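Flingate Folding Card Table, two months on

Reviewed 12 Sep 2003

I have owned four folding tables in my life and disliked three of them, so take what follows in that light. The fourth belonged to my aunt and was built before anyone thought of making a table you could lift with one finger. It weighed as much as a calf and it never wobbled.

The Flingate is the one everyone seems to be buying at the moment. It costs 50 pounds from the catalogue, or a little more from Psarras on the ring road, where you can at least kick the legs before you pay. I bought mine from Psarras. The man there told me it would "see me out", which I thought was a bit much from someone I'd only just met.

What the leaflet promises is a table that opens in seconds, takes the weight of a full dinner and folds flat enough to slide behind a wardrobe. I'll take those in order.

Opening it. The legs are sprung and held by a sliding catch on each one. Two of mine slid happily from the first day. The other two needed a thumb like a carpenter's, and one still does. I tried a drop of sewing machine oil, which made it smell of sewing machine oil. With practice I can have the thing standing in under a minute, but "seconds" is a salesman's word. Mind the skin between your thumb and finger, too. The catch has a lip on it and I have found it twice.

The weight. The leaflet gives no figure at all for what the top will hold, only a drawing of a family sitting down to a roast. I rang the Flingate number to ask. After a long wait a pleasant woman said it was suitable for normal household use. I asked what normal was. She said it would depend on the household. So I did what I should have done in the shop and piled books on it, and it took every encyclopaedia I own with only a slight dip in the middle. Fair enough. What it does not like is a push from the side. Lean an elbow on the corner while you reach for the salt and the whole table drifts an inch and drifts back again. I play cards on it with Shoaib Khokhar and he has learned to sit with his arms in his lap, which is no way for a grown man to play cribbage.

Folding flat. It does fold flat, I'll give it that. It goes behind my wardrobe with room to spare. It also falls over if it isn't wedged, because the feet are rounded and the floor in that room slopes. That is the floor's fault as much as the table's, but I mention it for anyone else in an old house.

Now to the tops. All the makers have gone mad for pattern. You can't get a plain green baize any more without paying for it, and the choice at Psarras was wood pattern, marble pattern, or a sort of oatmeal colour that looked dirty when new. I am suspicious of any surface pretending to be another surface, and I've eaten off enough pretend marble in cafés to know what it looks like after a few years. Still, I'll admit that a busy top hides crumbs, and the veined ones are kinder in this respect than the wood.

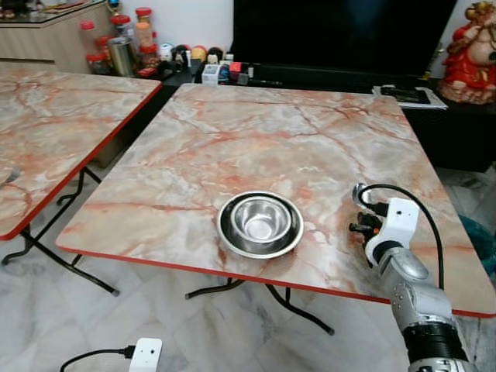
Marble-patterned top with red edging, steel plate and bowl.

Heat is the thing to ask about with any of these. Mine came with a sticker saying "heat resistant" and nothing about how much heat. I put a mug of tea down on it without a mat for a whole afternoon of refills and there was no mark. A casserole dish straight from the oven is another matter, and I wasn't willing to ruin 50 pounds' worth of table to find out for you. Use a mat.

Edges are where cheap tables die. On my first one the strip came away at a corner within a year, water got in, and the board swelled up like a wet biscuit. On the Flingate the strip is pushed into a groove and feels tight all the way along. I ran a fingernail round it in the shop and again last week and could find no lifting. Two months proves very little, of course. Ask me again in May.

I should say something about the rival, the Zevedetti, which my neighbour Khrystyna Pavliuk bought for almost twice the money. She lent it to me for a weekend so I could be fair. It is a better table — stiffer in the leg, quieter to open, with catches that all work. It is also a good deal heavier, and the carrying handle is placed so that the table bangs your shin at every step. If yours is going to stand in one place for weeks at a time, the Zevedetti is worth thinking about. If it's going up and down stairs, I'd keep my money.

There is also the Grisell, which I looked at and did not buy. The legs on the shop's own display model were splayed like a newborn foal's. I was told this was "just the display one".

A word on the guarantee. Flingate gives you 2 years, but the card has to be posted within a fortnight of purchase, and it asks for your income and how many holidays you take. I left those blank and sent it anyway. Nothing has come back. The small print also says the guarantee doesn't cover "wear arising from folding", and I would like to know what other sort of wear they had in mind for a folding table.

So, would I buy it again? Probably, with a grumble. It is cheap, it fits where I need it to fit, and it holds up a dinner so long as everyone behaves. I'd insist on opening the actual one I was taking home, all four legs, there on the shop floor, and I'd try each catch several times before I got my purse out. If they won't let you cut the tape on the box — and Psarras needed some persuading — go elsewhere.

Three stars out of five. It would have been four with a decent set of catches.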